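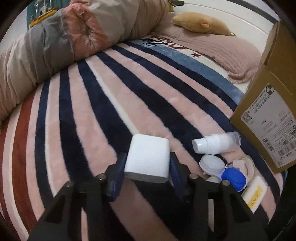
A white sponge block and a striped fleece blanket.

The Cleaning Fee Should Go

By Nhung Đặng

When I moved out of my apartment on Turier Street in February, I cleaned it for most of two evenings. I did the oven, the tracks of the sliding door and the top of the refrigerator. I rubbed the scuffs off the hallway wall with one of those white sponges. Then I turned in my keys, and the management company took $300 out of my deposit for cleaning.

I called to ask what had been dirty. The woman in the office was polite. She said nothing in particular had been dirty. The fee was standard and it was in the lease, and everyone paid it.

She was right that it was in the lease. It was on page 5, in a paragraph with the heading "Turnover," between the rules on mail forwarding and the rules on parking stickers. I had initialed the page. I have initialed a page like it in every apartment I've rented, and I would guess most renters in Nurnitstead have too.

I think the flat cleaning fee is a bad practice and that our city should stop landlords from charging it. I don't think landlords are villains. I have liked some of mine. The fee is wrong because of the way it is set up, and it would be wrong if every landlord in town were a kind person.

A deposit is the tenant's money. The landlord holds it in case something goes wrong. If you leave a hole in the door or a freezer full of old fish, the landlord can use your money to fix it, and should. If nothing goes wrong, you get it back. That is the whole deal, and most people would call it fair.

A flat fee breaks the deal. It says that something went wrong before anyone has looked. The person who scrubbed the grout pays the same as the person who left a couch and three bags of trash in the living room. In fact the careful tenant pays more, if you count the two evenings and the price of the oven cleaner.

There is also the matter of what the fee pays for. Every apartment gets cleaned between tenants. It has to be. Nobody would rent a place that still had the last person's hair in the drain. That makes cleaning a regular cost of running a rental, like mowing the grass out front or fixing the mailboxes. Rent is supposed to cover the regular costs. I paid rent for 4 years on Turier Street, and it went up each time I renewed. I had assumed that somewhere in all that money there was enough for a mop.

I know what landlords say to this, because I asked one. Lợi Giáp owns a small building near the old rail yard and rents it out himself. He charges a flat fee and doesn't apologize for it. His first point is that tenants and landlords never agree on what clean means. He used to deduct by the item, and every deduction turned into an argument. A tenant would say the stove was spotless and he would be standing there looking at grease. The flat fee ended the arguments. People know the number before they sign.

His second point is that without the fee he would raise the rent to make up for it. Tenants would end up paying the same, he said, only in smaller pieces.

These are real points and I don't want to wave them off. Take the second one first, because I think it is the weaker. If the cost belongs in the rent, then put it in the rent. I would much rather see it there. A renter comparing two apartments looks at the monthly price. She doesn't look at page 5. When a cost is moved out of the price and into the fine print, she can't compare anything, and the landlord who charges an honest rent with no fee looks more expensive than the one down the block who hides it. That hurts good landlords as well as tenants.

The first point is harder. It's true that people argue about stoves. I have lived with enough roommates to know that two adults can look at the same bathtub and see different things. But the answer to a dispute about facts is to get better facts. Walk through the unit together on the way in. Write down what's there. Walk through it again on the way out with the same sheet. Both sides sign. If the stove is greasy, say so on the sheet, say what it will cost, and keep the receipt. It's not a complicated system. Car rental desks manage a version of it all day long with a drawing of a car and a pen.

Lợi said he had tried walk-throughs and that tenants didn't show up for them. I believe him. Moving day is a mess. People are carrying mattresses down the stairs and the truck is due back by six. So let the tenant skip the walk-through if she wants to, and let the landlord do it alone and take photos. What she shouldn't be able to skip, because she was never offered it, is the chance to get her money back by leaving the place clean.

My friend Volodymyr Hordiienko thinks I am making too much of this. He works in property insurance and has a high tolerance for fees. He says renters in this city have bigger problems, such as the rents, and that a person who writes a whole column about a cleaning charge has lost sight of them. He may have a point about me. But $300 isn't small to most people who rent here, and it goes missing at the exact time they need it. When you move you are paying the first month on the new place before you get the deposit back from the old one. You are paying for the truck, and taking a day off without pay if you work by the hour. For a lot of families the old deposit is already spent in their heads before they hand over the keys.

Thoa Châu, who lived above me, had planned to use hers for a bed for her son. She got part of it, five weeks later, with a printed slip that said "cleaning" and "admin." She asked what "admin" was. It was the cost of processing the deposit return. She paid a fee to be told about the other fee.

The company that manages the Turier Street building is called Monden. Its website says it manages 3,872 units in the region. I don't know how many people move out of those units in a year and I'm not going to make up a number. But anyone can see how a charge that seems minor on one slip becomes a line of income when it is taken from every tenant who leaves. That's my other worry about it. A charge that depends on dirt goes up and down with the dirt. A charge that depends on nothing is just revenue, and a company will come to rely on it like any other revenue, and will be slow to give it up.

I should say that it doesn't have to be done this way. Before Turier Street I rented a back unit from the Trương family. They had no turnover paragraph. On my last day Mrs. Trương came through with a flashlight, looked in the oven, looked behind the toilet and told me I had missed the inside of the medicine cabinet. I wiped it down while she stood there. Then she wrote me a check for the full deposit at the kitchen counter. I was a little embarrassed about the medicine cabinet, and I've kept mine clean since.

I would like the city council to write that into the rental code, minus the flashlight. No cleaning charge without a written list of what needed cleaning. No charge above what the cleaning cost, with a receipt. A walk-through offered to every tenant, in writing, before the keys are due. And the word "admin" off the slip entirely.

Thắng Đỗ, whose legal clinic helps renters with small claims, told me that most tenants he sees would be satisfied with the first rule alone. They aren't asking to leave a dirty apartment for free. They want to know what they did wrong. Many of them are still upset months later, and what upsets them is the time they spent on their knees in a kitchen that was never going to be inspected.

I recognized that. I had been proud of that oven. Next time I'll read page 5 before I buy the oven cleaner, and if the fee is there I'll ask to have it crossed out. I expect to be told no. I'd still encourage other renters to ask, and to ask in writing, so there is a record of how often the answer is no when the council finally takes this up.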